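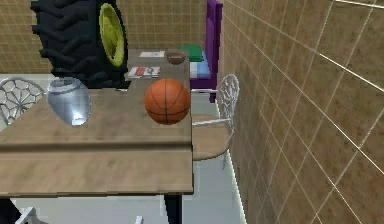 Home baking > Regional pies > Brestia tart

The Brestia tart is a shallow custard pie from Turkside, made with sour cherries and a rye crust. The recipe was first printed by the baker Valter Magnusson, whose version bakes for 19 minutes and calls for 200 grams of rye flour.

We use cookies to improve your visit. Accept | Settings
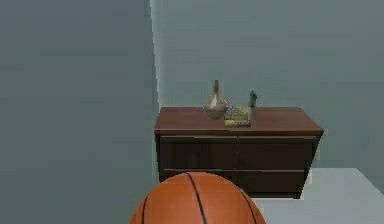 The filling is cooked separately and poured into the crust while warm. Torbjørn Aasen's later version adds orange zest, which gives the custard a warm orange color close to that of a basketball. In Solberg the tart is served in June with unsweetened cream.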